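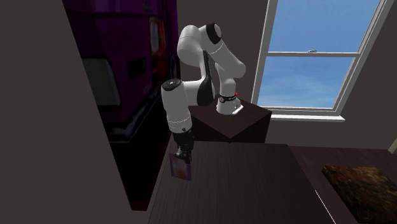 4.3 Reglas de trabajo para piezas planas en la celda simulada

Esta sección se aplica a tarjetas, fichas y láminas delgadas manipuladas sobre la mesa virtual de Zollden. Para cajas y piezas con volumen, véase 4.4.

Antes de ejecutar

1. Cargue la escena y compruebe que la base del brazo está fijada al pedestal. Si la base figura como cuerpo libre, detenga la carga y corrija el archivo.
2. Lleve el brazo a la posición de reposo, con la pinza abierta.
3. Deje sobre la mesa únicamente la pieza de la tarea. Las alfombras, paneles y demás elementos decorativos pueden quedarse en la sala, siempre fuera de la zona de alcance.
4. Anote la semilla de la escena en el registro. La serie de validación usa las semillas 233 y 379.

Aproximación y agarre

5. Baje la pinza en vertical hasta la altura de aproximación. No desplace el brazo en horizontal por debajo de esa altura.
6. Cierre los dedos a velocidad reducida. Se admite una inclinación de la tarjeta de hasta 3 grados respecto a la mesa.
7. Si la tarjeta sobresale del borde del tablero, marque el episodio con el código B antes de continuar.

PRECAUCIÓN: no aumente la fuerza de cierre para compensar un mal contacto. En piezas delgadas el simulador puede generar penetraciones entre mallas que invalidan el episodio.

Nota: las texturas aleatorias de paredes y objetos no se editan a mano. Cualquier cambio se solicita a Inese Mägi, responsable de escenas.

Registro

8. Guarde el episodio completo, también cuando falle el agarre. Los episodios fallidos no se borran ni se repiten con la misma semilla.
9. Cada 1000 episodios, exporte el registro y envíelo a Rasmus Paju para su revisión.

Los límites de velocidad por articulación figuran en el anexo C.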